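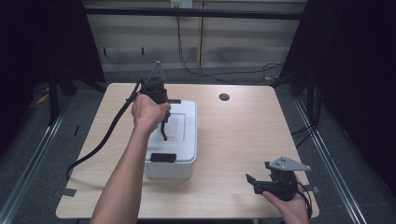 White storage box, lid on.

**Duangjai Rattanakul**
February 2021

A thread on sorting household paper. I have been doing ours a little at a time this winter and people keep asking how I decided what to keep. US-based, not a lawyer, not an accountant. Check anything to do with taxes with somebody who is.

---

Background. My parents ran a restaurant called Boonchu in Vorkurwood for 18 years. When it closed, the office got packed up in one weekend and came home with them. Then they moved into a condo and the office came to me.

---

So this was restaurant paper and family paper mixed together. Supplier invoices next to my school reports. My mother's citizenship paperwork was in a folder marked MENUS OLD.

---

First thing I did was stop reading. If you read each page as you pick it up you will still be on the same folder at dinner. I look for who sent it and the year, and it goes in a pile.

---

Five piles:
- identity and status
- property and vehicles
- tax and business
- medical
- family

I tried it with more and kept forgetting what the extra ones were for.

---

Identity and status means birth certificates, marriage, naturalization, Social Security cards, passports including the expired ones, military discharge if you have any. None of it gets thrown out. My parents' old Thai passports are in there too.

---

If you find a naturalization certificate, stop and put it somewhere safe before you do anything else. Replacing one takes a long time and costs real money. Ours had a coffee ring on it already.

---

Property and vehicles. Deeds, closing papers, receipts for big work on the house. Roof, furnace, windows. Those receipts can matter when the house is sold, so they stay as long as you own the place and for a few years past the sale.

---

Titles for cars you no longer own can go, but keep the proof that you sold it. My dad sold a van to a cook and got parking tickets for it the whole next summer. The bill of sale was what ended that.

---

Tax and business was the biggest pile by a long way. I called the woman who did their books. She told me which years she wanted kept and which I could shred, and I wrote it on an index card and taped it inside the closet door.

---

I'm leaving her answer out of this thread on purpose. It depends on how the business was set up and whether it had employees. Call yours.

---

Restaurant paper fades, by the way. Anything printed on register tape from 2000 is a blank strip now. I had a whole envelope of blank strips with a rubber band on it, and the rubber band had melted onto the paper.

---

Rubber bands: take them off. Same for paper clips if they have started to rust, and the plastic sleeves that smell like a shower curtain. Those will lift the print right off a page.

---

Staples I leave alone unless I'm scanning. Life is short.

---

Medical. I kept immunization records, surgery reports, anything with the name of an implant or a device, and the list of what my father is allergic to. Routine bills that were paid and settled years ago got shredded.

---

Ask first if the person is living. I asked my mother about every medical folder by phone and she wanted two that I would have shredded.

---

Family pile is letters, school things, photos, funeral programs, recipes. I did it last and I'd tell anybody else to do it last too. It's slow and you need the others out of the way.

---

Recipes were the hardest for me. My father wrote on the backs of order tickets. Half of them have no title, just amounts, and the amounts are for a stockpot. One says "like Tuesday but less sugar."

---

I called and asked him what Tuesday was. He said it was the green curry. They changed it on Tuesdays for a customer who worked at the post office, and then everybody asked for it.

---

I wrote that on a separate slip and put it with the ticket. I don't write on originals. If I have to, it's pencil, on the back, in a corner.

---

Photos: names now, dates later. The people who know the names are getting older. A date can be guessed from a haircut or a car. I did a video call with my aunt and held them up, and she talked while my sister typed.

---

She disagreed with my mother on nine of them. We wrote down both versions.

---

Scanning. I use Taltiro on my phone for anything flat and ordinary. It's fine. It straightens the page and it makes a PDF. It does a bad job with carbon copies and anything on yellow paper, so those go on a flatbed at the library when it's open.

---

File names. Year first, then who, then what.

`2000_boonchu_lease`

Lower case, no spaces. You don't need anything fancier. When I can't find the year I put `undated` and move on.

---

Two copies of the scans, and one of them not in my house. My sister has a drive in her desk. We swap when we see each other, and this year that has been in a driveway with masks on.

---

Scanning does not replace the paper for identity documents. Plenty of offices still want to see the real one with the seal.

---

Labels. I bought a Bokia label maker and used it for a week. The tape curled off the folders by the weekend. I went back to a felt pen and masking tape, and I can read it from across the room.

---

Label with what you would say out loud when looking for it. "House" works for me. "Real property records" would have me opening every folder in the closet.

---

Containers come last. I know people like to buy them first. I did, and then the hanging folders didn't fit and I had to return half of it. Sort, see how much is left, measure it, then shop.

---

Letter-size and legal-size are different lengths. Leases and deeds are often legal. Measure the longest thing you have before you buy a box, or you'll be folding a deed.

---

Lids matter more to me than walls. Open-top crates look nice on a shelf and fill up with dust and takeout menus.

---

Where to keep it: inside the part of the house you heat and cool. Attics get too hot and basements get wet. I had ours in the basement at first and the bottom folders had a wave in them by spring.

---

For the few papers you'd grab on the way out the door, use one folder and tell another person in the house where it is. Ours is on the closet shelf, left side. My husband has been quizzed.

---

Shredding. My home shredder overheats after a short stack, so I do a stack while the coffee brews and another while the dishes soak. For the restaurant boxes I paid a shredding service. I'd pay again.

---

Shred anything with a Social Security number, an account number or a signature. Old restaurant paper has other people's information in it. We found job applications. Those people trusted my parents with that, so it was the first thing to go to the shredder once the bookkeeper said we could.

---

Plain recycling is fine for instruction manuals to things you no longer own. I had the manual for a fryer that was sold before I finished high school.

---

Things I kept for no good reason: one guest check pad, the health inspection with the good score, the sign that says BACK IN FIVE in my mother's handwriting.

---

Things I let go and have thought about since: the reservation books. They were mildewed all the way through. I took pictures of some pages first. Mostly last names and party sizes.

---

If you're doing this with siblings, agree ahead of time that a person can say "keep" without explaining. It saved us a lot of arguing. We also agreed that whoever says keep takes it home.

---

If the papers belong to someone who has died, wait on the shredding until the estate is settled, even on stuff that looks useless. A friend of mine tossed what she thought was junk mail and it was from a pension.

---

How long it takes: I do an hour after dinner, most nights, and I quit when the timer goes off even if I'm in the middle of a folder. A sticky note marks the spot. Long Saturdays made me careless, and I mixed up two tax years on one of them.

---

Someone asked about old checks. If they're tied to a house purchase or a tax return, they stay with that paperwork. The rest I shredded, except the first check my parents wrote from the business account. It was to a produce company, for onions and limes.

---

Someone else asked what to do with documents in a language you can't read well. I read Thai slowly, so those went in an envelope for my mother. Don't guess. One I took for a receipt was my grandfather's land paper.

---

Still to do on my end: the cassette tapes, the negatives, and a folder that only says ASK UNCLE. I'm calling him Sunday. If any of you have had negatives scanned by mail and were happy with it, please reply with who you used.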